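Rorard Maintenance Notes
@rorard_notes

1/ This thread sets out how the Rorard team looks after one pair of hand-held grippers at the Hustimden site. It replaces the shorter thread posted in March. Operators who saved the earlier version are asked to work from this one.

2/ The pair is kept under the shelf name Pärn. Both units are the two-finger type. They share spare pads, screws and cleaning supplies, but each has its own page in the service log. Please do not combine entries, even when both units receive the same work on the same day.

3/ Service falls into two parts: a short check before each session and a longer service after every 100 sessions. The short check takes nine minutes for the pair when the tools are laid out beforehand. The long service is done at the bench and should not be started late in a shift.

4/ Pads first. The inner face of each finger carries a textured grip pad. Wipe it with a lint-free cloth and plain water, then let it dry in the open air. Solvent cleaners are no longer approved. They left the old pads shiny along the tip, and thin items began to slide during the closing stroke.

5/ Look along each pad from the side. An edge that has lifted is a reason to replace the pad. Do not glue it back down. A glued edge holds for a few sessions and then folds under the finger, and the mark it leaves on soft items is easily mistaken for a force problem.

6/ Pads are changed as a set of two on the same unit. A new pad facing a worn one pulls the item to one side as the fingers close. Write the change in the log under the unit's own page, with the batch number from the pad sleeve.

7/ Pivot screws next. Check each one by hand with the short driver, fingers open. The screw should be snug and the finger should still swing freely. If the finger drags, back the screw off slightly and test again. Thread lock is applied at the long service only.

8/ Play at the fingertip is tested with the gripper held level and the trigger released. Move the tip gently from side to side. A very slight movement is normal. If one finger moves clearly more than the other, set the unit aside and use the spare.

9/ Once the pads and screws have passed, the pair goes to a table for the handling check. Both units are brought to the table together, one in each hand, so that the operator can compare how they open.
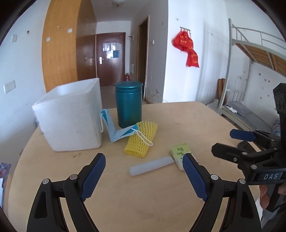 Both grippers at the table, with a foam box, a lidded canister, a face mask and a packet of tissues among the items.

10/ Items for the handling check should differ in stiffness. Foam, thin fabric, soft packets and rigid containers each load the fingers in a different way. The same hard block picked up again and again will pass a unit that fails on its first soft packet.

11/ Close slowly on each item, lift it a hand's width, hold, and set it down. Watch whether the two fingers touch the item together. If one arrives early, the linkage needs adjusting before any session is recorded with that unit.

12/ Light items show early contact best. An empty foam box will shift toward the slower finger before it is gripped. With a heavy canister the same fault can pass unseen, as the item stays where it is and the fingers simply bend a little.

13/ Linkage adjustment is done on the slower side only. Turn the adjuster a quarter turn, close the fingers on nothing, and look at where the pads meet. They should meet on the center line. Some 14 units across the program were adjusted on both sides last year and had to be set up again from the beginning.

14/ The trigger return spring is part of the long service. Replace it whether or not it feels weak. The used spring goes into the return bag with the unit name written on it – please do not keep used springs as spares.

15/ Labels. Each unit must carry a readable label on the body. If the print has worn or the corner has peeled, ask for a new one through the stores form. Handwritten tape is not accepted, and a unit without a readable label will be held at the desk.

16/ Storage. Fingers are left open, pads not touching. Pads left pressed together take on each other's texture and lose grip near the tip. The cases supplied by Drurkano hold the fingers in the correct position, and the foam insert should not be cut or moved.

17/ The log page has 17 lines. When it is full, photograph it, upload it to the shared folder for Pärn and begin a new page. Entries should state the work done, the part used and the result of the handling check. "OK" by itself is not a complete entry.

A correction to post 7: the short driver is the one with the green sleeve. The longer driver in the same tray fits the screw head but reaches the pad edge when turned, and it should stay in the tray.

These instructions apply at Hustimden from June 20, 2025. Questions about parts go to the stores desk, and questions about the handling check go to the bench. Replies to this thread are read during working hours.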